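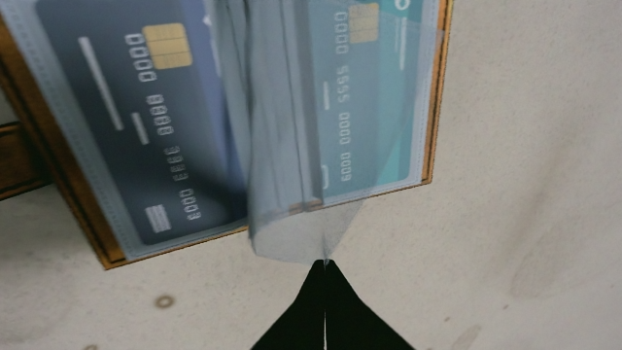

I have been going to hear live music in small rooms for most of my adult life, and I would like to say a kind word for the opening act, who never seems to get one.

Last August my friend Eleni Gashi and I drove over to the Katona to hear a fiddle band we both love. Doors at seven, music at eight, and when the first singer walked out there were maybe a dozen people in the chairs. Everyone else was out on the sidewalk, finishing a beer or a phone call, waiting for the "real" show. The singer was a young man named Tomás Marinho, with a nylon-string guitar and a very soft voice, and he played for half an hour as if the place were full to the rafters. I bought his record that night and I have played it more than the headliner's, which I say with love for the headliner.

Now, I understand the temptation. Babysitters are expensive, parking is a headache, and a weeknight show that ends at eleven is hard on those of us who get up early. But when you skip the first half hour you are skipping part of what you paid for — and quite often the part somebody at the venue picked out with real care. The woman who books the Steneck told me she spends more time choosing openers than anything else on her calendar.

The rooms could help, too. Print the opener's name in letters a person can read! Post the set times and stick to them. The old Rirnthorpe used to charge five dollars less if you came in during the first 19 minutes (I never did learn why 19), and I remember that room being packed early, noisy and happy, with people shuffling sideways to find a seat.

With so many stages dark this year I think about those early sets a good deal. When the doors open again I plan to be in my chair before the lights go down, and Eleni has promised to come along, provided I drive.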